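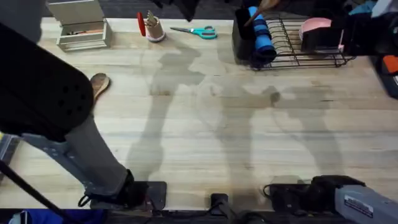
Costel Hodžić

八月

Trakcombe 雨量手簿转录数据

本目录存放 Trakcombe 流域旧雨量手簿的逐日转录结果,以及转录时使用的字段约定。原始材料为纸质手簿,共395页,由13个观测点的记录员手写。转录文件为纯文本,逗号分隔,UTF-8 编码,无 BOM,换行符为 LF。

当前为第2版。第1版中 Sitcombe 上游观测点的日期整体偏移一天,凡使用过第1版该点数据的计算,应以本版重做。其余观测点的日期未受影响,但质量标记的写法有改动,见“标记”一节。

目录结构

data/daily/ 逐日雨量,每个观测点一个文件,文件名即观测点代码。
data/monthly/ 由逐日值汇总的月雨量,以及手簿页脚原有的月合计。二者分列,不互相覆盖。
meta/stations.csv 观测点名称、代码、海拔、雨量筒口径、迁移记录。
meta/pages.csv 手簿页号与观测点、年月的对应关系。
notes/ 转录员备注,按页号排列,自由文本。
scripts/ 汇总与校验脚本。脚本只读 data/daily/,输出写入 build/,不会改动源文件。

build/ 不纳入版本管理。若在压缩包中看到该目录,为打包时误带,可删除。

字段

station 观测点代码,小写字母,不含空格。
date 雨量日,格式为年-月-日。注意雨量日与读数日的区别,见下文。
depth_raw 手簿上的原始写法,字符串。保留分数、省略号和涂改后的最终值。
depth_mm 换算为毫米的数值,保留一位小数。
unit_src 原始单位,取值 in 或 mm。
flag 质量标记,可为空,可含多个字母。
page 手簿页号。同一天的记录若跨页重抄,以先写的一页为准,另一页的页号写入备注。
note_id 备注编号,对应 notes/ 中的条目。无备注时为空。

空字符串表示手簿上该格为空白。数值零表示手簿上明确写了零、短横或 nil。两者不可合并。许多下游程序读入时会把空字符串当作零处理,请检查读入参数。

雨量日

观测时间为上午九时。九时读到的水量绝大部分落在前一日,因此按惯例记入前一日。手簿中有两种写法并存:多数记录员将读数写在前一日的格内,少数写在读数当日的格内,另由办公室在月末誊清时移位。本数据集统一为前者,即 date 字段表示降雨所属的日期,读数时间为次日九时。

判断某一页采用哪种写法,依据按优先级排列如下:页眉说明;同一页的天气备注(例如“昨夜雷雨”与数值的相对位置);与相邻观测点逐日序列的相关系数。三者均无法判断的页面,按该记录员前后页的写法处理,并加标记 d。

第1版中 Sitcombe 上游点的错误来自最后一条规则。该点中途更换过记录员,笔迹相近,转录时误认为同一人,前任的写法被套用到后任的全部页面。第2版依据手簿封底的签名重新划分,移位后的序列与 Sitcombe 下游点一致性良好。签名页的页号已补入 meta/pages.csv。

星期日缺测

部分观测点星期日不读数,星期一的数值为两日累计。手簿上通常用花括号把两格连在一起。转录时,累计值写入后一日,前一日留空,两行均加标记 a。本数据集不做拆分。需要逐日序列的用户可按邻近点的比例自行分配,scripts/split_accum.py 提供了一种分配方法,其结果仅供参考,没有经过独立检验。

个别页面的花括号跨月。此时月合计的归属不明确,手簿自身的做法也不统一。汇总脚本将整个累计值计入后一月,并在 data/monthly/ 的相应行加标记 x。

单位换算

英寸按25.4换算为毫米。原值有时写成小数,有时写成分数,有时省略小数点,例如把 0.14 写作 14。省略小数点的写法在 Vomia 点十分普遍,depth_raw 中照录,depth_mm 按还原后的数值计算。还原依据为页脚月合计。若按还原值求和与页脚相符,不加标记;不符则加标记 u。

改用毫米后的手簿没有统一的起始时间。Vomia 点有一段时间两种单位混用,同一页上半部分为英寸,下半部分为毫米,中间无说明。unit_src 字段逐行填写,请不要假定同一页单位一致。

微量降水在手簿上写作 tr 或画一小点。depth_raw 保留原样,depth_mm 记为 0.0,标记 t。画点与墨渍难以区分时,参照天气备注;备注缺失时不作微量处理,按空白记录,并在 notes/ 中说明位置。

标记

a 累计值或被累计覆盖的空白。
c 手簿上有涂改,取最终值。被划去的数值可辨认时写入备注。
d 日期归属为推断。
i 字迹不清,数值为推断。
s 含融雪量。雪深不转录。
t 微量。
u 单位或小数点位置有疑问。
x 仅用于月值,表示跨月累计。

第1版使用大写字母,且以空格分隔多个标记。第2版改为小写,连续书写,按字母顺序排列,例如 aci。按完整字符串匹配标记的旧脚本需要修改为逐字符判断。

转录流程

每页由两人独立录入,录入时互不可见。两份结果用 Fu 比对,逐格输出差异。Fu 是本项目内部使用的小工具,源码在 scripts/fu/ 下,功能仅限于对齐两份表格并列出不同的单元格。它按页号和行序对齐,不按日期对齐,因此一方漏录一行时,会从该行起报告整页不符。遇到这种输出,先检查行数。

差异由第三人对照扫描件裁定。裁定者可以采用任一方的结果,也可以写入第三个值。裁定后仍不能确定的,加标记 i。裁定记录未随数据发布,需要时可来信索取单页。

录入完成后按月求和,与页脚合计核对。不符的月份逐日复查一遍。复查后仍不符的,保留逐日值,不为凑合计而修改。手簿页脚本身有算术错误,常见的是进位遗漏以及把上月末日的数值重复计入。可以确认的算术错误在 notes/ 中注明。

月值文件中有20行的差值无法解释,列于 meta/unresolved.csv。其中多数来自 Vomia 点单位混用的时段。使用该时段数据做极值分析时应谨慎。

观测点变动

雨量筒位置在记录期内并不固定。手簿中明确提到的迁移已写入 meta/stations.csv 的 moved 字段,未提到的无从得知。Trakcombe 磨坊点的雨量筒曾从菜园移到河岸,备注称原位置“被苹果树遮挡”,但没有说明遮挡从何时开始。移动前的数值可能偏低,本数据集未作订正。

代码在迁移后不变。若分析需要均一化序列,应按 moved 字段切分后分别处理。只改变雨量筒安装高度而未改变位置的,也记入该字段,类型写作 h。

海拔取自手簿封面,原单位为英尺,换算后取整。封面缺失的观测点,海拔由地形图读取,elev_src 字段填 map。地形图读数对应的是观测点所在地块,不保证与雨量筒口同高。

坐标给到公里网格。部分雨量筒位于私人住宅院内,更精细的位置不提供。

已知问题

Sitcombe 下游点有若干页被水浸过,左侧日期栏残缺,行序依靠未受损的右侧横线推定。相关行均带标记 d。

冬季记录中,融雪量与液态降水常合写为一个数值,标记 s 只能表示其中包含融雪,不能给出比例。结冰导致筒体破裂的记录见备注,破裂到更换之间的数值照录,不加专门标记。这一点计划在下一版处理。

部分记录员习惯在连续无雨期只画一条竖线贯穿各格。竖线覆盖的日期按零处理,depth_raw 写作 |。竖线末端有时越过下一个有数值的格,此时以数值为准。

校验脚本在读取含有分数写法的 depth_raw 时会给出警告。警告可忽略,depth_mm 不由该脚本生成。

scripts/ 中的绘图脚本依赖的字体未随包提供,缺字体时中文站名显示为方框,不影响数据文件。

使用

汇总月值:在根目录运行 python scripts/monthly.py,结果写入 build/monthly/。
校验:python scripts/check.py data/daily/。参数可为目录或单个文件。返回码为零表示格式无误,不表示数值正确。
比对两份录入:python scripts/fu/fu.py 甲文件 乙文件。

脚本只用到标准库,绘图脚本除外。

许可与引用

数据按署名方式开放使用,可修改、可再分发。再分发时请保留 page 字段,以便他人追溯到手簿原页。扫描件的权利归手簿保管方,不在本许可范围内。

引用时写明“Trakcombe 雨量手簿转录数据,第2版”及所用观测点代码。只用到月值的,请注明使用的是汇总值还是页脚原值。

更正

发现转录错误请附页号、日期、现值和建议值。只给日期而不给页号的更正处理较慢,重抄页较多的观测点尤其如此。更正在每周五合并,合并后的条目写入 notes/corrections.txt,不另行通知。已发布的压缩包不替换,更正随下一版一并发布。

最后更新:八月

联系:Costel Hodžić,Trakcombe 雨量手簿项目 | © Trakcombe 雨量手簿项目 | 返回顶部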